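Ticket 2137 - Donut boxes and serving trays, counter packing
Raised by: Aguiar counter, Stirnbridge
Supplier: Tuvis (boxes, liners and trays)
Status: open, waiting on supplier

Problem as reported
Icing is coming off on the paper when donuts are boxed at the counter. Reported for the chocolate ones first, then for the yellow ones as well. The counter also says the big tray takes up too much of the table when several boxes are out. Started in September, after we moved to the new liners. We took a delivery of 3000 boxes that month, so sending them back is the last resort.

Check 1 - table layout
Donuts came to the table on a tray, with empty boxes already lined and set out between the other two trays. Packing from a hand-held tray is awkward. You need one hand for the tray and only have one left for the donut, so it tends to get dragged over the side of the box. 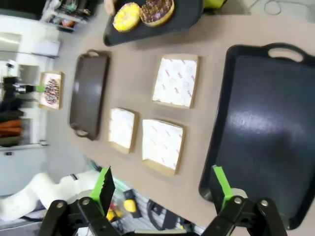
Yellow-topped and chocolate donuts on the tray, lined boxes waiting.

Asked the counter to put the tray down flat before picking anything up. They tried it for two shifts and reported fewer smears on the box walls, but still some on the liner.

Check 2 - liner fit
The liner is cut slightly large for this box. If it isn't pressed into the corners it stands up and catches the topping. Pressed a few down by hand and had no trouble with those. Sprinkles hold up better than plain icing, as far as we can tell.

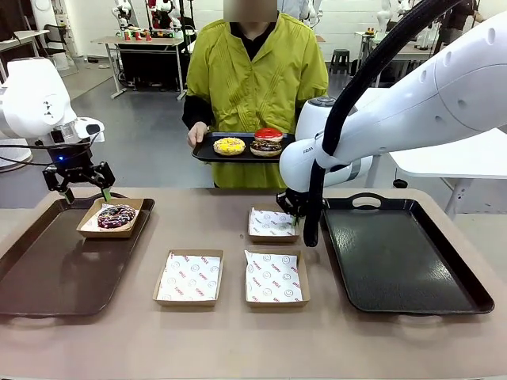
Page last changed: September, 16:40

Boxes with the SMILE and YUMMY paper are all from the same delivery. We have roughly 2 packs of the old plain liner left in the Clastotska store room and will keep those for comparison.

Check 3 - tray position
Tried the large tray on the right and the other along the left, boxes in the middle. The loop handles stick out, so keep them clear of the boxes or a sleeve will catch one. Filled boxes go to the left - it keeps them away from the ones still to be packed.

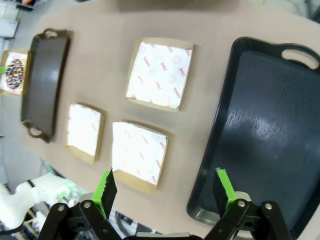 Sprinkled donut boxed at far left, trays either side.

Workaround until closed
Press the liner into all the corners before filling.
Put the donut tray down first.
Leave iced donuts 3 minutes longer before boxing.

Next step
Tuvis have been asked for a smaller liner cut. Ticket stays open until samples reach Stirnbridge.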